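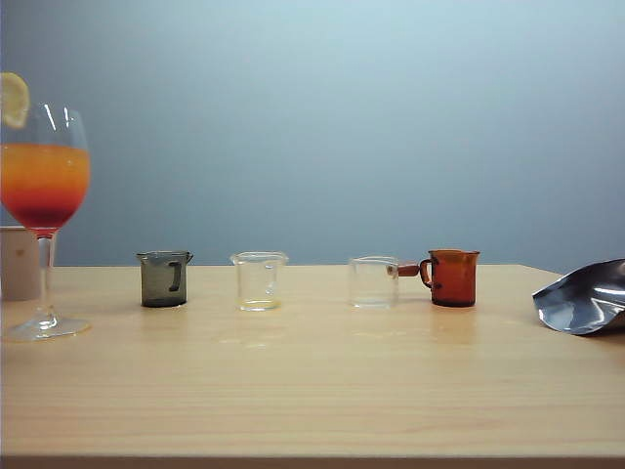 From: Iason Stefanou
To: sowa-demos list
Date: 14th May
Subject: Re: [sowa-demos] drinks episodes, what to keep?

Hi all, and hi Leokadia,

Leokadia Sobczak wrote:

> Hello list,
> I've been going through the first batch from the drinks table at
> Prutmont and I have a few worries before we hand it over for training.
> First, the clear glassware. On the side camera I keep losing the edges
> of the beakers against the wall. Should we swap them for coloured ones?
> Second, there are episodes with spills on the table. Do they go in the
> bin? I'd hate to teach the thing to be messy.
> Third, do we tidy everything back to a fixed layout between takes, or
> leave it where it ended up? The guide says one thing and you lot do
> another.
> I've got 131 episodes sitting in the maybe folder and would love to
> empty it before the weekend.
> Leokadia

Sorry for the slow reply, I was down at the bench most of the week and my inbox got away from me. Good questions, all of them, and I've changed my mind on at least one since we wrote the guide. I'll take them in your order.

1. Clear glassware

Please leave it in! I know it's a pain to label. The plain beakers hardly show up from the side, and the one with a bit of pale yellow in the bottom is only easier because of the yellow. But people's kitchens are full of clear glass, and if all we ever show the policy is the amber mug and the smoky grey one it'll fall over the first time it meets a tumbler. What I'd like is a mix on the table each time, tinted and clear next to each other, as we've been doing.

If you can't find an edge on the side view, scrub through the wrist view before you give up on it. You get the rims from higher up there and the highlights help a lot. And if you still can't tell, tick "unsure" and move on. I'd much sooner have 15 honest unsures than a lot of boxes drawn by hope.

One thing I would change is the pair on the right, the clear one and the amber one with their handles nearly meeting. Fovel's labelling tool likes to merge those into a single object. Check the handles by eye and split them by hand where you need to.

2. Spills

Keep them, with a tag. The guide says to discard, and I wrote that bit, so blame me. Back then I was thinking of spills as failed episodes, but they're two separate questions. Did the episode do what the prompt asked? And what state was the table in? An orange drop beside the stem and a puddle over by the little clear glass don't make a demonstration useless, and the gripper has to cope with wet tables sooner or later.

So: success or failure goes in the usual column, and a new column called surface gets "clean", "drops" or "puddle". If there's more than one kind, put the bigger. Don't go guessing which glass it came from.

The only ones I'd bin are those where the wrist lens got splashed. Lukudley had a run like that last August and it took ages to work out why the model was seeing blobs everywhere. 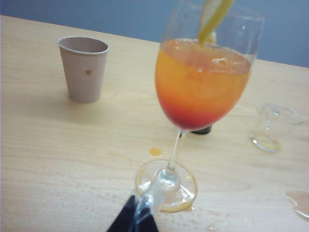
3. Resetting between takes

My view is loose resets. The row can stay a row, but shift things by a few centimetres, turn a handle now and then, swap two neighbours. If everything goes back on tape marks for every take, the arm learns the tape marks. We had 40 episodes like that in the spring and they were lovely to watch and no use at all once somebody moved the mug.

The tall wine glass needs a bit more thought. It sits so far left on the side camera that it runs out of the picture, with the white cup tucked in behind the stem. That's fine for a reach towards the beakers. For anything where the wine glass is the target, bring it in towards the middle so we can see the whole bowl and the foot. The foil pouch on the right is clutter, so I don't mind how much of it shows, and please don't flatten it out. Crumpled and shiny is what I want.

Also, start every take with the arm out of the side view and give it a second or so before you move. We use those opening frames for the object list.
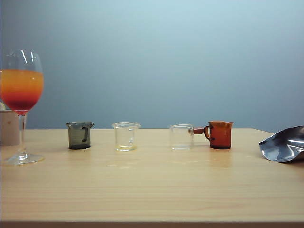 4. Your maybe folder

Run it through again with the rules above and I think most of it will come out as keepers. We're at 854 accepted for the Sowa set so far, so yours would be a very welcome bump. Anything that still bothers you, pop the episode name in a reply and I'll have a look – the list is fine, others will have the same doubts.

I'll edit the guide tonight. Shout if you object to "surface" as a column name, I'm not attached to it.

Cheers,
Iason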